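Setting Up a Towel-Folding Routine on the Giroveck Two-Arm Cell

This guide covers first-time setup of a cloth folding routine on the Giroveck bench cell with the Merkach control software. It assumes that both arms are bolted down, powered and homed. Allow one afternoon for the full procedure.

1. Open Merkach and create a new task. Select Soft Goods, then Fold, then Two Arms.

2. Enter the cloth size. The stock routine accepts pieces up to 500 mm on the long side. Larger pieces need the extended reach profile, sold separately by Lundomstead.

3. Mark the work zones on the table map. The routine needs a stack zone at one side and a flat zone between the arms. Do not let the zones overlap.

4. Set grip force to 2 N for thin cotton. Raise it in single steps if the cloth slips out during a lift.

5. Jog each arm over the flat zone and save the two hover points. Watch the hoses while jogging. They should keep a loose bend at the elbow through the whole move.

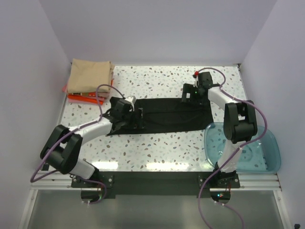
Can the cell fold dark cloth on a patterned table?

It can, as long as the edge finder is set to Contrast mode. In the default mode, small marks on the tabletop may be read as cloth corners.

6. Run the flatten step alone. Creases that run across the fold line shift the finished edge, so repeat this step until the preview shows a clean outline.

7. Run the fold at 300 mm/s. Stop and lower the speed if the free edge lifts or curls back.

8. Save the task and export a copy before changing any other setting. Merkach overwrites the last saved version without a prompt.

The fold routine is included in the base price of the cell. Stacking is a paid add-on, and the August release is the first that supports mixed cloth sizes in one stack. Units ordered through Stockdale ship with the older release and must be updated before step 1.

Related guides
Replacing gripper pads on the Giroveck cell
Merkach table maps: zones and limits
Extended reach profile: installation
Fixing hose rub at the elbow joint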